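3.2 Garments, rack and hanger types

The hanging task was defined at the level of the single garment. A trial began with one piece lying unfolded or crumpled on the table and a free hanger within reach, and ended when the hanger hook was over the rod. Garments already on the rack were left in place between trials. Hanging space therefore shrank over a session, and the last pieces had to be fitted beside closely packed neighbors. We report 736 trials, each scored by 2 raters working independently.

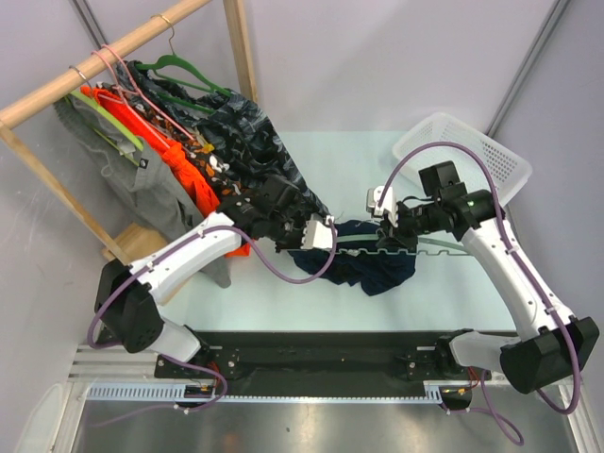 M. Cliton
Corresponding author, Textile Handling Group, Nadach Institute

Figure 2. Garments on the wooden rack, with a pale green hanger above a crumpled navy-blue garment on the table.

The rack has a thick round rod carried on a square post and a thinner slanted leg. The round section matters for hook seating. A thin wire hook meets it along a short arc and can slide when a neighboring garment is pushed, whereas a flat rail would hold the hook by its edges. No notches or spacers were added, so the spacing between garments was set only by their bulk and by the order of hanging.

Garments were chosen for variety in color, surface pattern and drape. The set shown includes a plain gray piece, an orange one and several in dark fabric, some of them printed. Plain pieces gave the raters a clear outline of hem and collar. On the printed pieces, folds were harder to separate from the print, and disagreement between raters was concentrated there. The gray piece in Figure 2 reaches down to the table at its narrow end. Contact of this kind was recorded as "supported hem" and was not treated as a fault, as it says more about rack height than about the quality of the hang.

Hangers were mixed on purpose. Lime-green, dark green, pale green and pink ones were in use, and the pink ones have long slim arms. Color was not used as a code for garment type. A household rack seldom carries matching hangers, and the earlier Gradetitz protocol, which specified a single model throughout, was criticized on this point.

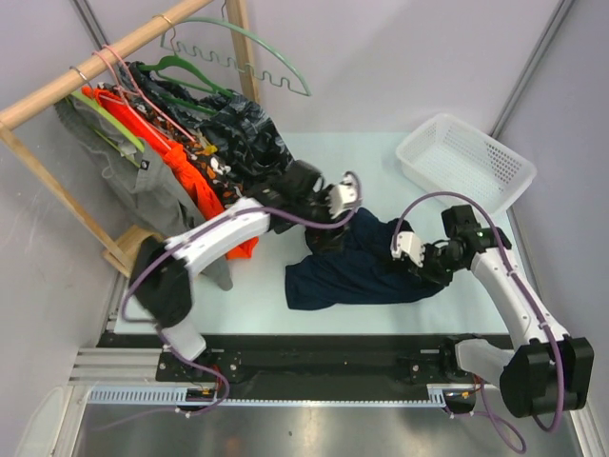

Crowding was scored separately from hook seating. A garment counted as crowded when either face was pressed against its neighbor over more than half of the visible width. An empty hanger left on the rod was logged as an occupied position, because it takes up rod length and its lower bar can catch on a collar or sleeve. Trials in which a hanger shared its position with another garment were retained but flagged.

Scores were assigned on the Fikre scale, which runs from 0 to 100 and weights shoulder alignment above hem level. Where the two raters differed by more than one band, the trial was scored again after a break, and the second pair of scores was kept.

Related items
Folding order and crease retention in mixed laundry
Rod diameter and hook slip on domestic drying racks
Sorting knitwear by drape: a short report

Print this page | E-mail this article

This site uses cookies to remember your reading preferences. By continuing to browse you accept their use.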